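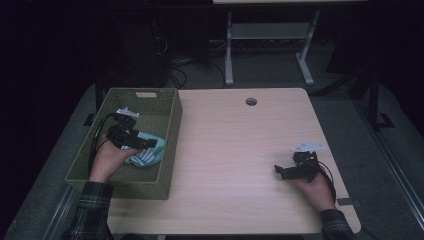

**Session 4 - Gifts, pledges and saying thank you**

notes for the group leaders course, March. Fill in the gaps yourselves, we ran over

- Restricted vs unrestricted. A donor says "for the hall roof" = roof only. Can't move it to the van fund later, even if the roof comes in cheap. Ask first, in writing.
- Pledge is not income. Don't spend it.
- Goods count too. Log them the day they arrive: who gave, what, rough condition. Donor puts the value on it, you don't.

Worked case: the Rozīte youth club. Fall appeal brought in $1,064. Of that $700 was marked for camp fees, $100 for postage, the rest open. Club bought tents with the camp money. Is that camp fees? Class split on this. My view no - a fee is a fee, tents are equipment. They shoud have called the donor.

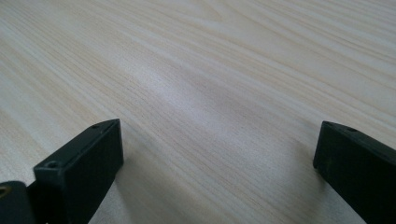 *Table surface, close up.*

Thank-you letters
- out within the week if you can
- name the gift, say what it will do
- one signature, real ink
- no second ask in the same letter!! Wait a couple months
- keep a copy with the reciept

Joint gifts (two posts, a troop and a church, etc): thank each one seperately. Relik chapter sent a single card to three groups and it sat in one group's mailbox all summer.

Public thanks - newsletter, banner, whatever - only with permission. Some people want it quiet.
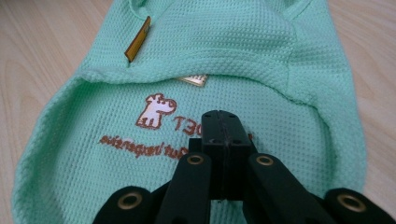 Abena Lamptey asked whether a kid's own donation, coins from a bake sale say, needs the same letter as a big check. She thinks it should get a better one, addressed to the kid.

Agreed. Same log, same receipt, letter in plain words.

For next time: read the Plorkora gift policy, pages on returned gifts. Bring one thank-you letter your group sent last year, names blacked out. Questions to Njoroge Kinyua before noon.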